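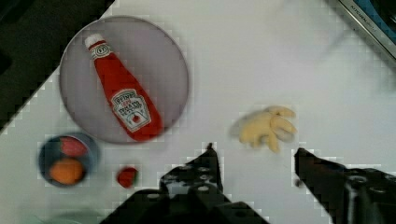

Plollarau hold on against Gellberg to reach the cup semi-finals

Plollarau are through to the last four of the Cetum Cup after a 2-1 win away to Gellberg, with the winning goal coming in the 64th minute from a striker who had started the night on the bench.

The visitors went ahead early from a corner that Gellberg failed to clear. The ball dropped to the Plollarau captain at the edge of the six-yard box and he turned it in off the inside of the post. Gellberg had most of the possession for the rest of the half but managed few clear chances, and two of those were headed over the bar from close range.

The equaliser came just before the break. A long throw from the left was flicked on at the near post and the Gellberg centre back bundled it over the line, with the Plollarau keeper appealing for a foul. The referee let it stand after a short word with his assistant.

Substitute makes the difference

Plollarau changed shape at half-time, going to a back three and pushing both wing backs up the field. It left gaps, and Gellberg hit the crossbar from a free kick soon after play restarted.

The winner came against the run of play. A loose pass in midfield was picked up on the halfway line and played first time into the channel, where the substitute held off his marker and finished low across the keeper. It was his third goal in the competition this season and his first away from home.

Gellberg threw on two extra forwards for the last quarter of an hour. They had a penalty claim waved away for handball and forced a good save deep into stoppage time, but Plollarau saw it out with ten men after their right wing back was sent off for a second yellow card. He will miss the semi-final.

The attendance was given as 2,275, with 400 tickets sold to travelling supporters. Kick-off was moved back by 15 minutes to 7:45 pm after a traffic hold-up on the road into the ground delayed the Plollarau team bus.

Ojo next

Plollarau will play Ojo in the semi-final, with the tie to be held over one leg at Ojo's home ground in February. The sides drew both of their league meetings last season. Ojo had a simpler quarter-final, winning 3-0 with all the goals in the first half, and were able to rest several regulars after the interval.

Plollarau expect to have their first-choice left back available again after a calf injury — he trained with the main group this week but was not risked from the start. Their reserve keeper is still out with a broken finger.

Gellberg, who have now gone out at the quarter-final stage two years in a row, go back to league play at the weekend. They are fifth on the table, with a game in hand on the side above them.

Semi-final tickets go on sale to Plollarau members first, with any left over offered to the general public from 9 am the following day.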